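3 min read

From: Ehab El Idrissi
To: Vamimbridge parents and teachers list
Subject: Re: Color names in two languages, mixing them up
September 5, 2018

Dear Siham, dear all,

Thank you for your message. I read it two times, and then I read it to my wife, because it is the same discussion we have at our kitchen table.

Siham Salem wrote:
> My daughter is almost four. At home we speak Arabic, and at the
> Morsy Street preschool everything is in English. She knows what is
> red and what is blue if I ask her to bring me the thing, but when I
> ask her to say the color she gives me any word, sometimes the Arabic
> one, sometimes the English one, and often the wrong one. The teacher
> says I should use only English for colors until she has them. I do
> not like this advice but I do not want to make her life harder.
> What did other families do?

We did not follow that advice, and I am glad. Our son is now in second grade and he has the colors in both languages, and also some words from his grandmother which are in neither of them.

With him it was the same as you describe. He could sort his socks correctly before he could name even one color. For a long time every color was "yellow" when he spoke English, and in Arabic every color was "azraq." I was worried about his eyes. The doctor was not worried, and she was right. She told us that choosing the right thing and saying the right word are two different skills, and that the second one often comes later, also in children with one language.

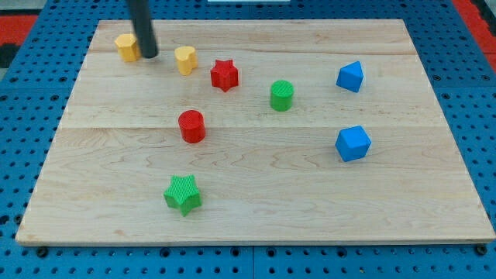
What helped us most was to put the color after the thing when we spoke English. I used to say "give me the red cup." My wife started to say "give me the cup, the red one," and he listened better. In Arabic the color comes after the noun anyway, so for him it was maybe a familiar order. I am not a specialist and I cannot promise it is the reason.

The second thing is that we stopped asking him questions. "What color is this?" is a question to which the parent already knows the answer, and he understood this very early and became silent, or he said something funny to finish with it. So we only talked. I said which shirt I was looking for, he helped me to find it, and the word was there many times without any examination.

We also chose one color per week, and this was my idea, so I defend it. In the green week we said green in both languages for the peppers, the bus, the neighbor's door. Blue took longer than the others. We stayed with blue for 4 weeks and then I gave up and we went to the next one, and he learned blue later by himself.

About the teacher - please talk to her before you change anything at home. When we spoke with our teacher, she had only wanted that he is not confused in the class. We gave her a small paper with the Arabic names written in English letters, and after this she sometimes said both. The other children liked it, and one of them still greets me with "akhdar" in the supermarket.

There is a picture book which we used a lot, "The Morning Market" from Trurnon. It has 47 pages, with Arabic on the left page and English on the right. The drawings are large and there is not much text. I think it is out of print, but the library has one copy and we can lend you ours when my sister returns it. I would not buy the card set from Rirnosetti. The purple and the blue in it are so close that my wife and I did not agree which is which.

One more small thing. In Arabic the color changes its form for feminine words, as you know, so your daughter hears "ahmar" and also "hamra" for red. In English she hears only one word. If she gives you the wrong form, I would count it as the right color - for me she knows it. The grammar can wait.

If you want to speak by phone, I am home most evenings after eight. Please write to me directly and I will send you the number, I do not like to put it on the list.

With best wishes to you and the little one,
Ehab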